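Prindetti Hand Demonstration Kit
Set-up guide, section 9: Recording a garment task

Read section 8 first if the grippers have not been calibrated. Both grippers must be charged and paired before you start.

9.1 Before recording

1. Choose a flat surface at working height. A bed, table or padded bench will do.
2. Wipe the lenses on both grippers with a dry cloth. Do not use spray.
3. Open and close each gripper 2 times. The finger position on the Dotel screen should follow the movement without a delay.
4. Lay the garment out. It does not need to be neat. Vary the starting position between takes.
5. Press Start on the screen and wait for the tone.

Note: Long sleeves may be worn. Keep cuffs away from the lenses.

9.2 Recording

1. Bring both grippers in over the garment at an even pace.
2. Close the fingers on a single fold of fabric where possible. At a collar or hood, take enough cloth to hold the weight.
3. Lift, turn or fold as the task sheet requires. Move your arms no faster than you would want the robot to move.
4. Open the fingers fully before drawing the gripper away.
5. Hold still until the second tone, then press Save.

Caution: Keep your free fingers clear of the gripper tips when they close.

Working with a sweatshirt on a bed:

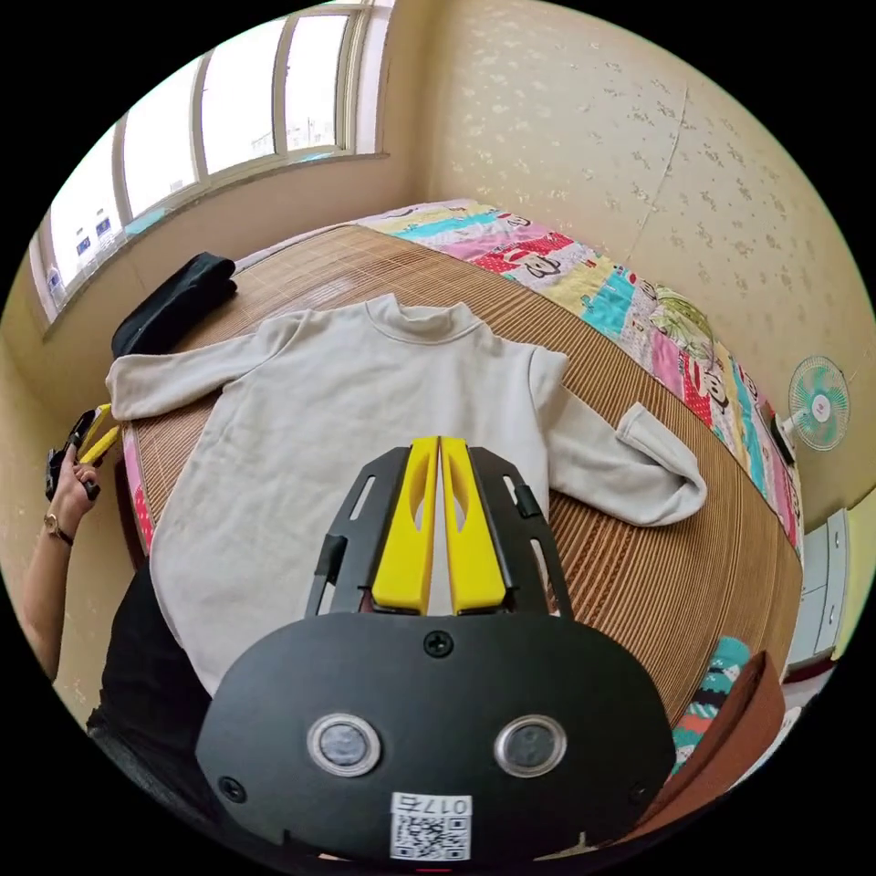
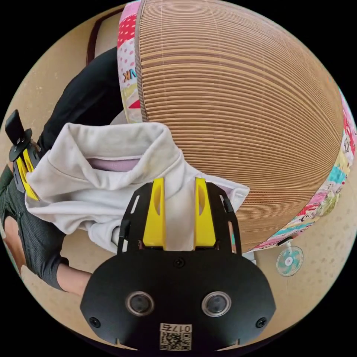
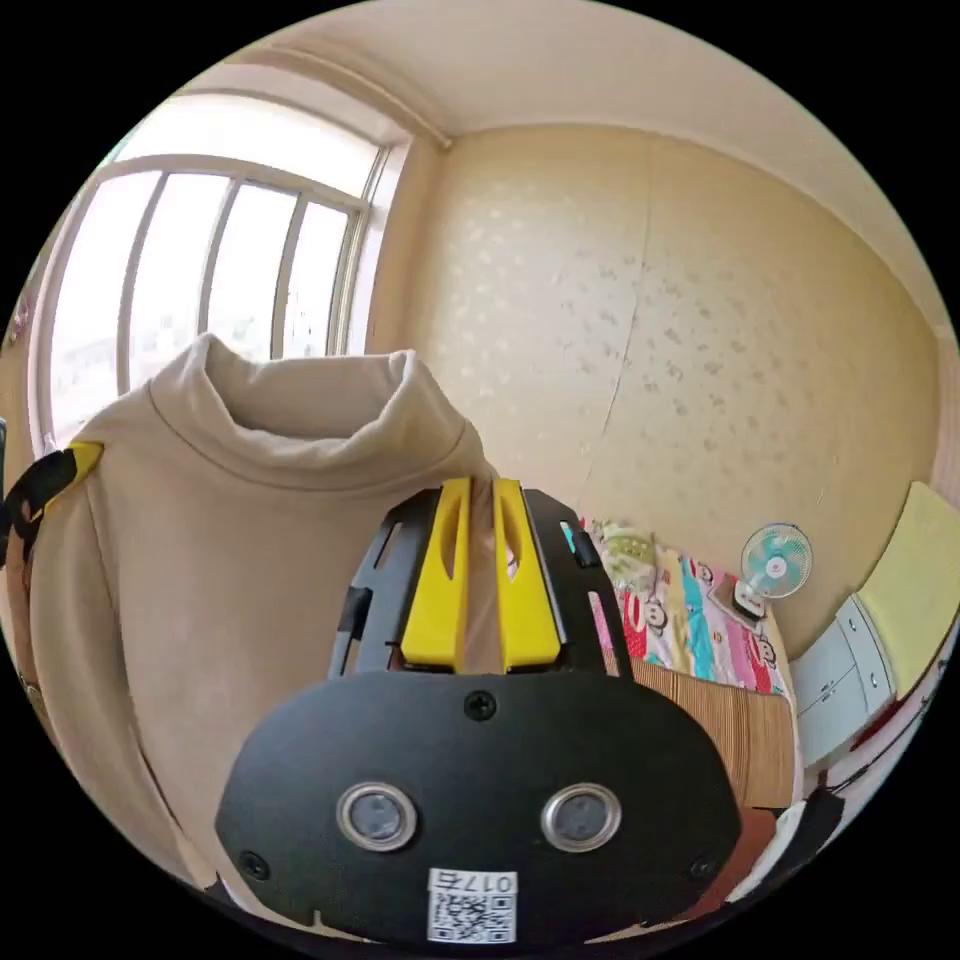

El Ouafi writes that the wait for the second tone is the step new users miss most often, and that a take stopped early should be deleted and recorded again, even when the fold itself went well. The same comment asks for a louder tone, and this can be set under Sound in the Dotel menu.

9.3 Checking a take

1. Play the take back at normal speed from both grippers.
2. Delete it if a lens was covered while the fingers were closing.
3. Keep a take in which the garment slipped and was picked up again. Mark it "recovered".
4. Enter the garment type and press Send.

The memory holds 3,000 takes. A warning shows when there is room for only 200 more. Send or remove old takes before carrying on, as the kit will not overwrite them.

Caution: Do not switch off either gripper while the Send light is flashing.

For cleaning the fingers after fabric work, see section 10. Lint left in the slots can stop them closing fully.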